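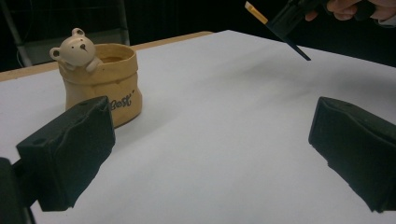 Figure 2. View from one hand-held gripper, fingers open, bear planter on the covered table. The second gripper enters at upper right.

3. Collecting the Demonstrations

3.1 Setup

All demonstrations in the Fornport set were recorded by people holding a gripper in each hand, at a table covered with a flat white sheet. The camera rides on the gripper, so the learner sees what Figure 2 shows: its own two padded fingers, a good deal of white, the object, and now and then the other gripper. No robot arm took part in this stage. We have one, and it was being repaired in Dunbridge until March, which settled a long debate in our group over whether arm-free collection was worth trying.

The white sheet was chosen to make objects easy to find. It also shows every shadow in the room. Our first segmentation model had firm opinions about shadows and proposed to pick up several of them. We kept the sheet and changed the model.

3.2 Objects

We used 30 household objects, bought in a single trip by a student with a fixed budget and unfixed taste. The bear planter in Figure 2, a tan sack with a cream bear at the rim, is a fair sample of the result. It was meant to be one of the easy items. The rim is uneven, however, and the bear takes up part of it, so a grasp that suits one side of the pot is a poor idea on the other. Demonstrators disagreed about where to take hold of it more than they did about any other object, and the labelers later disagreed about the demonstrators.

3.3 Procedure

Each demonstrator worked through a list of short tasks: move the object to the far side of the table, turn it to face the other way, pass it from one gripper to the other. Before each attempt, both grippers were held open and clear of the object for a short pause, which gave us a clean starting point for cutting the recordings. The written instructions ran to one page. An earlier version ran to 6 and was, by every measure available to us, not read.

Demonstrators were told to move at a natural speed. Natural speed varied. The slowest person took so long over the handover task that the Salazar logging software closed the file on the assumption that she had gone home. We raised the time limit and kept her data, which was among the cleanest we collected.

3.4 Filtering

We recorded 1,662 attempts in total and discarded 115. Most of the discarded attempts had lost tracking on one gripper, usually when a sleeve covered the camera. A smaller share were dropped because the demonstrator had put down a gripper and finished the task by hand, a strategy we admire but cannot transfer.

Failed grasps were kept if the demonstrator recovered without help. Adwoa Nartey, who did the first pass of labeling, argued that these were the most useful recordings in the set, and the ablation in Section 5 supports her. Removing them hurt the planter tasks most. Labels follow the Fistard scheme with one change: we added a separate tag for "regrasp," after finding that our labelers had been filing it under "other" along with sneezes.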